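From: Ertuğrul Aydoğan
To: cell-planning list
Subject: Re: Tray cell, second station: what goes on the order

On Sunday the Grirnley bench wrote:
> We have one arm, one gripper with the lit fingertip pads and one red
> tray. Before the request goes in, can someone say which of the
> following are really needed for a second station: spare pads, second
> wrist camera, second controller, light bar? The Gimier quote lists
> all four as "recommended". Also, is the 270 for the pad set per
> finger or per pair?

Per pair. I asked Gimier on the phone and have it in writing now. Lead time is 6 weeks for pads and 8 for anything with a camera in it, so if both go on one order the pads will sit and wait. Ask for split shipment.

Taking the rest in order of cost. The controller at 1093 is the largest line and the one I would drop. The current unit has a free port and the two stations will not run at the same time before April at the earliest. Put it in next year's plan with the same part number and let the quote lapse.

The wrist camera stays. Check the exposure setting before you blame the unit you have. With the arm moving over the tray the picture smears badly, and small parts at the near side of the tray lose their outline.

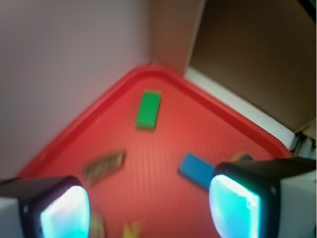
A second camera of the same model will do exactly the same thing under the same settings. Ellik sells a global shutter version on the same mount, but that fixes skew, and blur is a matter of exposure time and light. I would buy the same model and spend the difference on the light bar. Kocabaş has a bar that runs from the existing supply, so no extra power brick. Get the diffuser with it. A bare bar over a glossy red rim gives highlights that move with the wrist, and you will be masking them in software for the rest of the project.

Spare pads: one pair. They are the wear item and the only part on the list that stops the station outright. Do not order the extended kit, which adds housings you already own.

Trays were not on the quote and should be. Get the same type with the textured floor, in the same red. The green and blue blocks separate well from it, and a new tray color means redoing the thresholds for every part.

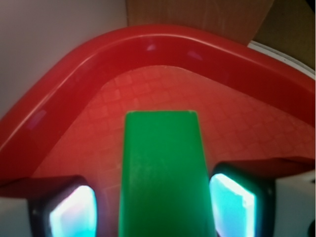 What I would put on the request

1. Pad set, one pair, 270, shipped separately.
2. Wrist camera, same model as now.
3. Light bar with diffuser, Kocabaş.
4. One red tray, same type.
5. Controller: deferred, 1093 noted for next year.

Send me the draft before it goes to purchasing and I will check the part numbers against the Gimier sheet. The mount on their current drawing has a different screw pattern from the one at Grirnley, so quote the old drawing number on line 2.

Ertuğrul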